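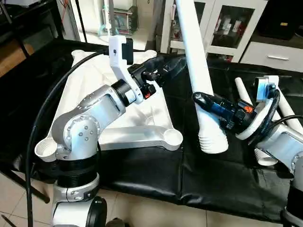 A white chair base on the table.

Catrin Ellis had kicked her shoes off under the desk before I'd even found the record button. She does this everywhere, she told me, including at the bank. We were in the back room of her house in Rirnstead, with the window open and a neighbor's radio going, and I'd come to ask her about sitting down for a living.

Catrin translates instruction manuals. She's done it at home for 17 years, and for most of that time she sat on a dining chair with a folded towel on it.

"I thought office chairs were for people with offices," she said. "I had a corner of the kitchen and a lamp. Buying a chair with levers on it felt like showing off."

Then her back went. It happened on a Thursday, while she was reaching for the butter, and she spent the next 2 weeks typing on the living room floor with her laptop on a shoebox. (She still met her deadline, which she mentioned more than once!) Her sister drove over from Vimlow with a bag of groceries and a lecture, and the lecture was mostly about the towel.

So Catrin went chair shopping, and this is the part I'd really come for, because I've been putting off the same trip myself. I asked how she picked.

"Badly, the first time. I sat in one for a minute, bounced a bit, and handed over my card. You wouldn't buy shoes like that."

That first one was an Ollex, with a tall back and a headrest. She liked the color. What she didn't like was the seat, which was too deep for her, so she was always either perched on the front or slid down like a teenager in church. She kept it for a winter out of pure stubbornness and then sold it to a man up the street with very long legs. He loves it, apparently.

The second time she went to a used furniture place called Abreu and took her work with her. I made her repeat that. She took her laptop, a notebook and a sandwich, asked the woman at the counter if she minded, and translated half a chapter on dishwasher filters while trying out the stock.

"She thought I was odd, but she brought me coffee," Catrin said. "And you find out so much in an hour. There was one I adored until I tried to write by hand, and the arms wouldn't go under the table."

The chair she came home with is plain and gray and was not cheap, even used. She swapped the casters for soft ones after the first week, as the hard ones were chewing up her floorboards. She says they just pull out, "with a bit of swearing."

I asked if the chair had fixed her back. She made a face.

"It helped. Getting up helped more. I keep my water glass in the kitchen now, a small one, so I have to walk."

Her physical therapist had suggested a timer, but she hated the beeping and threw it in a drawer. The dining chair is still around too. It's in the hall with coats on it, and the towel has gone back to being a towel.

Before I left she made me sit in the gray one. My feet didn't touch the floor, so she got down on her knees and fiddled with the lever until they did, talking the whole time about a bread maker manual she's due to finish in April. Then she wanted her chair back.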